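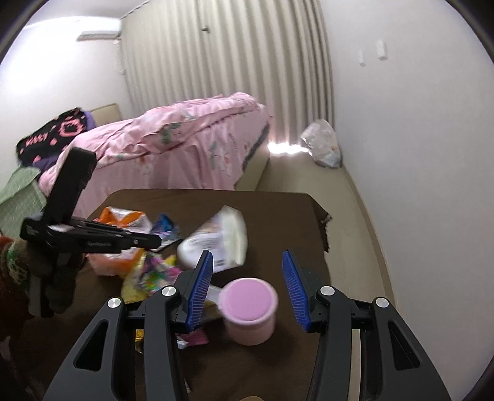 Rekha Chauhan wrote in to say that a table next to a bed has one job, to hold a glass of water and a lamp, and that anybody who lets it do more deserves to wake up with a snack wrapper stuck to an elbow. She said this in reply to last month's column on kitchen drawers, and she said it in 233 words, so I take it she has been carrying it for a while.

I'd like to speak up for the bedside heap.

Mine has been going since February. It has wrappers in it, a bottle lying on its side, a bag of something crunchy that was going to be finished that night, and a cup with a lid. The cup is the only thing I would call furniture. The rest came for the evening and stayed. I know a tidy person would walk the wrappers to the trash, which in my apartment is a trip of one hallway and a light switch, and I have made that trip many times in my head.

What the tidy people miss is that a bedroom is where the day runs out of gas. You can put the mail in its tray at six and wipe down the stove at eight. By eleven you are a person under a flowered quilt eating out of a bag, and the nearest flat surface is going to get whatever you have left to give. Blaming the table for this is like blaming the bathtub for the ring.

There's a whole trade built on that blame. I spent an evening with the Folside catalog, which runs to 170 pages and would like to sell me a nightstand caddy, a caddy for the caddy's cords, and a little bin called the Wan, in which one places one's "evening residue." The Wan costs 103 dollars. I could buy a lot of residue for that.

I did try, once. My sister gave me a Cova tray, a handsome shallow thing with a raised lip, and told me that whatever fit in the tray could stay and whatever didn't had to go. Within a week I had a heap in a tray. It looked catered.

Then there is the cloth. Rekha Chauhan is against cloths on bedside tables too (crumbs, she says, and fringe that sheds). She's right about both. I keep one anyway, as my grandmother did, and when company comes I gather up the four corners with everything inside and put the bundle in the closet. Let me see the Wan do that.

I will give her the sticky wrapper. It has happened to me, orange side down, on a morning when I had to be somewhere. I threw that one out and felt very grown up as far as the front door. The bag was still there when I got home, with two chips in it, and I ate them standing up in my coat.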